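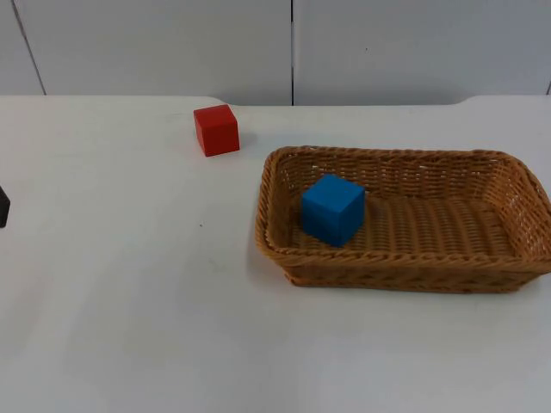
Student Projects > Home and Interior Studies

Open Basket or Closed Box? A Small Study of Tidying a Shared Table
Project report, second year
Author: Oh
Trekcombe College, Clirnton campus

1. Introduction

In many homes the same table is used for several purposes during one day. Children play on it in the morning, somebody works on it in the afternoon, and in the evening the family eats there. Each change of use requires that the small things are taken away. In my own experience the large things are removed quickly, but the small ones stay on the table until somebody is annoyed by them.

My project looks at the moment when small play pieces are put away. I wanted to learn if the kind of container on the table has an influence on how people tidy. I compared a woven basket without a lid and a cardboard box with a lid. I also looked at where the container stands in relation to the pieces, a question which was not in my first plan but became the more interesting part of the work.

2. The table and the objects

I used a white tabletop against a white panel wall in the Gralell room on the Clirnton campus. The surface is matte and plain, and the wall has no pictures or text on it. I chose it for the reason that colored objects are easy to see there. At first I wanted to use a table in a real kitchen, but a kitchen table has always other things on it and I could not keep the conditions equal.

The pieces were small cubes in strong colors, mostly red and blue. The two cubes which I used for the placement test are about the same size. When the red one stands on the back part of the table, it looks a bit smaller than the blue one, and two participants asked me if it was really a smaller cube. I did not expect this question. After it I let every participant hold both cubes before we began.

The height of the table is 800 mm. I measured the light on the surface in the middle of the table and it was 400 lux with the ceiling lamps on. The light does not fall evenly, so I would expect other values near the wall, but I did not write them down.

3. Method

Participants were 9 students from my course and from the neighboring course in textile work. Each person came alone. I asked them to clear the table "as you would do at home before dinner." I did not say that they should be fast, and I did not say that everything must go in the container. The expression "as you would do at home" was suggested by my supervisor. My first version was "please tidy the table," and in the trial run it made people very exact and a little nervous.

For the main part I put 24 cubes on the table. The container was the basket in the first round and the box in the second round. For some participants I changed the order. After each round I wrote notes on three points:

Did the person move the container toward the pieces, or carry the pieces to the container?
Did the person use one hand or both?
Did any piece stay on the table at the end?

The placement test was shorter. I used only the red cube and the blue cube. The red cube stood far back, near the wall, and the basket stood closer to the person. Then I asked the participant to put both in the basket.

4. What I observed

4.1 Basket and box

With the basket, most participants collected several cubes in one hand and dropped them in together. With the box, they first took off the lid and then had to find a place for it. Some put the lid on top of cubes which were still on the table, and these cubes were collected last. One participant forgot them completely and closed the box.

The sound was also mentioned. Cubes which fall in the cardboard box are louder than cubes which fall in the basket, and one participant told me that with the box she placed the cubes more carefully for this reason. I think this could be important in a home where a baby is sleeping, but I did not study it.

The basket had one disadvantage. Its opening shows everything, and after the round a few people were not satisfied with how the table looked. They said it was "tidy but not finished." With the closed box nobody made such a comment.

4.2 Distance

In the placement test almost everybody took the near cube first. The far cube made them lean over the table, and shorter participants supported themselves with the other hand on the tabletop. Only one participant pushed the basket toward the wall before she started. When I asked the others afterward, they said that they did not think of moving the basket. They understood it as a thing with a fixed place.

I find this result useful. If people do not move the container, then its first position decides how far they must reach. A basket which stands in the middle of the depth of the table would probably serve better than one at the front, but it also takes the best place from the person who wants to use the table for something else.

5. Problems in the study

The group was small and all of them were students. None of them had children at home, so their idea of tidying toys is partly from memory. I was also in the room the whole time, and it is possible that people tidied better than they normally do.

The white table helped me to see the pieces, but it is not typical. On a brown or patterned table a small cube is easier to overlook. My result about forgotten pieces is therefore too positive, I believe.

Also, cubes are comfortable objects. They stay where they are put and they do not roll. Pencils, beads or small cars would give different results.

6. Next steps

In the next term I would like to repeat the placement test with the basket in three positions and with a mixed set of objects. I also want to try a basket with a cloth cover, to see if the table then feels "finished" to the participants without the trouble of the lid. The textile course has offered to sew two covers, one with a cord and one with only a loose edge. The Gralell room is reserved for December.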